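6 April 2025

What a morning! I was on the early rota at Havthorpe and nearly didn't hear the alarm, but I'm so glad I got up. Ghazala Satti preached on Psalm 42, the deer panting for water, and I have never heard it opened up like that. She stayed on one verse for ages (deep calls to deep) and I filled two whole pages of my notebook.
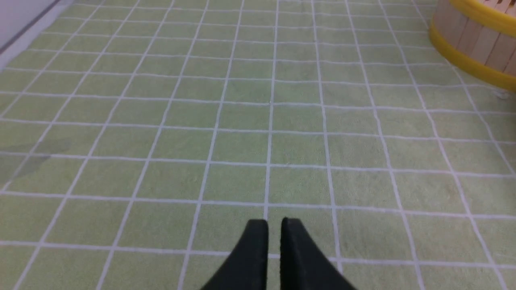
Green and white squares.

I've read that psalm for years as a sad one. Ghazala says the writer is talking to his own soul, telling it off a bit and then cheering it on, and I went back over it at lunch and there it is, plain as day! Three times he asks himself why he's downcast.

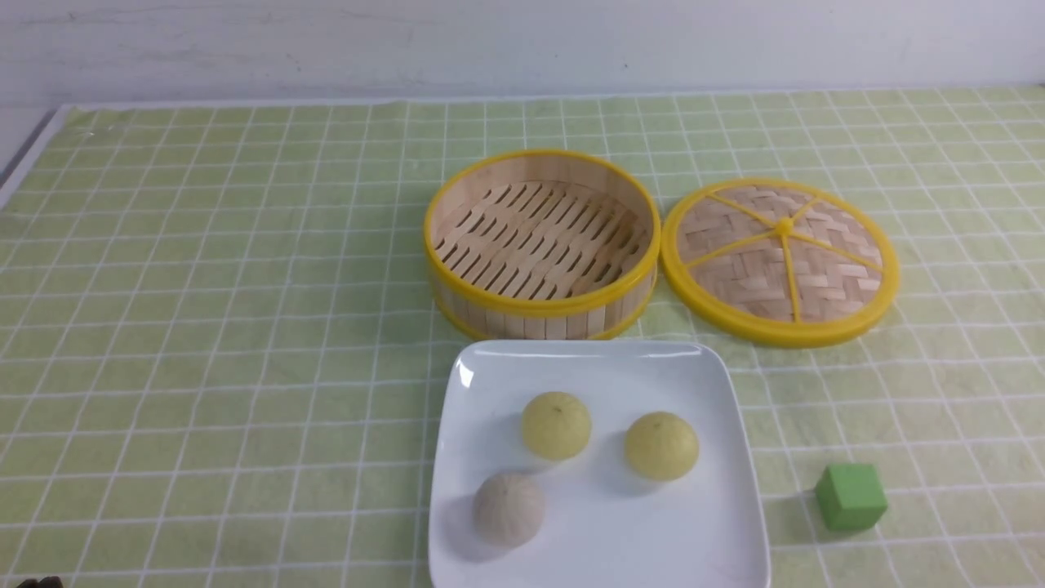

Ibrahim Onyeka led the prayers afterwards and we had 12 of us stay behind, including the couple from Mistport, who want to come again. We sang the old tune, the one I love, without the organ.

Must ring Saqib about the Lent reading, I've still got his commentary from November.

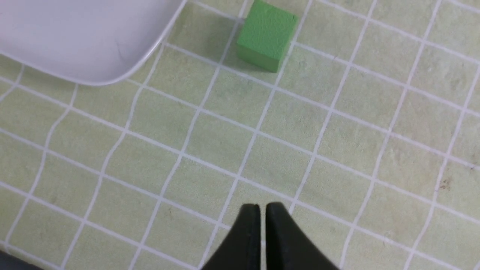

Tonight I'm going to try learning the psalm by heart, a verse a day. Verse one is done already. Verse two I keep muddling, but I've got it on a card by the kettle.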